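Chemistry Help Forum > Organic Synthesis > Lab Technique

Grignard won't start, and when it does it runs away on me

posted by clavberg_student, 30 Oct 2026

Hi everyone, hoping somebody kind can set me straight. I'm in the honours year of my degree and my project needs a decent amount of an aryl Grignard, made from 4-bromoanisole and magnesium turnings in THF. I've tried it four times now. Twice nothing happened at all, I just had grey turnings sitting in clear liquid for most of an afternoon. The third time I got impatient and tipped in the rest of the bromide, thinking it might help, and a while later the whole lot took off and boiled up into the condenser (nobody hurt, sash was down, but my supervisor was not thrilled and neither was I). The fourth one started nicely but when I added my aldehyde I got back mostly aldehyde, plus a fair bit of a white solid that I'm pretty sure is the biaryl.

The THF is from a Femov bottle over sieves that has been opened a few times by other people in the group. Glassware comes out of the oven and I let it cool on the bench while I weigh things. I've read that I should use iodine, or dibromoethane, or crush the turnings, or all of it, and I really don't know which advice matters and which is folklore. Any help would be hugely appreciated, and sorry for the long post!

Tags: grignard, organometallics, magnesium, dry solvents

wattle_lab

Your THF is wet. Get a fresh bottle or run a Karl Fischer on the one you have. Iodine crystal, heat gun, done. I never bother with dibromoethane.

khamphan_bench

I'd agree with the above about the solvent, but please go easy with "heat gun, done" if you already have all the bromide in there. That's how you got your third run. Only ever have a small portion of the halide in the flask until you've seen it start. Some people swear by a dry stir overnight under nitrogen to scratch up the turnings, and I've had good luck with it, though I've also had batches where it made no difference whatsoever. I can't comment on the biaryl as I mostly work with alkyl ones.
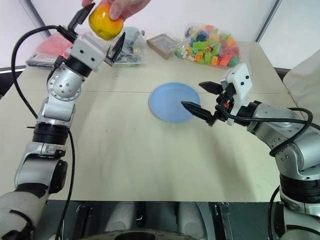

Gisela Sosa
Moderator, Organic Synthesis board

Welcome to the board, and please don't apologise for the long post, I'd much prefer too much detail to too little (as you're about to discover, I'm no better myself).

Let's take the glassware first. If it comes out of the oven and cools on an open bench while you're at the balance, it's picking up a film of water the whole time. Weigh everything beforehand. Then assemble the flask hot, with gloves, and let it cool under a stream of nitrogen or argon. If you have a Schlenk line, three vacuum and refill cycles with the magnesium already in the flask would be lovely.

As for the solvent, sieves do a wonderful job, but they have to be activated properly and they can't keep up with a bottle that half the group is opening. Start a fresh one with your name on it and take from it by syringe under inert gas.

Now the initiation. Cover the turnings with just enough THF to stir, add a small crystal of iodine, and then put in no more than a tenth of your bromide. Warm it gently. You're looking for the brown colour to fade, then some cloudiness, then little bubbles at the metal surface and warmth you can feel after you've taken the heating away. If it hasn't gone, add a few drops of 1,2-dibromoethane and wait. It gives off ethylene as it reacts with the magnesium, so make sure your system is vented through a bubbler. Please, please don't add more bromide to a quiet flask! All that unreacted halide is stored heat, and an ice bath needs to be within reach before you start, even if you never use it.

Once it's running, the rest of the bromide goes in as a solution in THF, dropwise, at a pace that just keeps a gentle reflux. On the scale most honours students work at I'd allow 90 minutes. Your biaryl is very likely coming from adding too quickly, or too concentrated, so you get hot spots and the fresh Grignard couples with bromide that hasn't reacted yet. A slight excess of magnesium helps too.

Last of all, titrate it before you use it! I can't say this warmly enough. Iodine with lithium chloride in THF is easy and takes 14 minutes on a good day. If your fourth batch was half the strength you assumed, the leftover aldehyde needs no further explanation. Cool the Grignard to 0 °C before the aldehyde goes in, and add it slowly.

Do come back and tell us how number five goes, and if you can, post the titration figure along with it.

Contact the moderators | Forum rules | © Chemistry Help Forum | Back to top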